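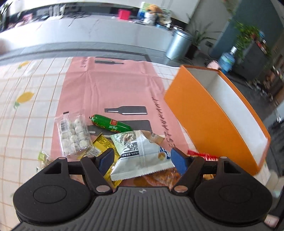 Ticket: Gripper width drifts partway through recorded demos
Product: Vikis hand-held gripper, recording app 2
Opened by: Chiamaka Ogunleye
Assigned to: Jeferson Bittencourt
Status: Waiting on customer

Chiamaka Ogunleye wrote:
Hi there, and thanks in advance for your patience with me, I know this is going to be long! I'm recording demos by hand for a snack packing task (pick up a snack, put it in the box, repeat) and I've got 108 of them so far. The first 50 replay beautifully on the arm. After that the recorded finger width starts creeping, so when I'm holding a packet firmly the log says the fingers are still open a little, and the arm lets go too early on playback. I restarted the app, charged the gripper overnight and swapped the cable. Same thing every time.

Jeferson Bittencourt replied:
Hi Chiamaka, no need to apologize, long tickets are my favorite kind. Creeping width is nearly always the zero point. Could you close the fingers all the way with nothing between them, hold still until the app beeps, and tell me the number it shows? Also, what sort of things are you picking up, and where do they go?

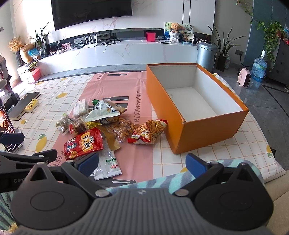 Chiamaka Ogunleye wrote:
The number was 2 mm, and I'm guessing it ought to be zero. As for the things I pick up, they're nearly all bags and packets, and they go into the open orange cardboard box on the right. I like to leave them in a heap because I want the arm to cope with a mess, so the clear bag of orange-brown fried snacks can end up right against a paper pouch and I have to nudge my way in. Could all that nudging be pushing the pads out of place?

Jeferson Bittencourt replied:
It could, yes. Please press both pads down until they seat, run Set Zero from the Nosto menu, then record a couple of fresh demos and send me the logs. Hang on to the old ones too! If the offset is steady I can correct them on our side and you won't have to redo a thing.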